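Vunamex Publishes Open Practice Guide for Testing Home Robot Arms

MILTDEN, 27 September 2024. Vunamex has released the first edition of the Tian Guide, a free set of good practice rules for testing robot arms around household appliances, and we're thrilled to get it out the door!

The guide covers speed limits near doors and handles, stop distances, and how to write up a failed run so another lab can learn from it. It draws on 1611 logged trials, and 385 comments on the draft shaped the final wording. Every task must be run 100 times in simulation before a real arm tries it, and any change to the control software restarts the count.

"People sent us pages and pages of notes, and the guide is so much better for it," said Xuelian Dai, who led the writing. "I can't wait to see what other labs do with section 3, the part on pulling and gripping force."

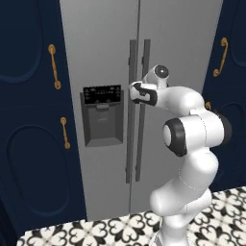 Does a lab have to buy Vunamex software to follow the guide?
Any simulator will do, as long as its version and settings are listed in the test report.

Ernix will host an open workshop on the guide in November. Labs of any size can sign up through the Vunamex office in Miltden, and comments on the next edition are welcome now.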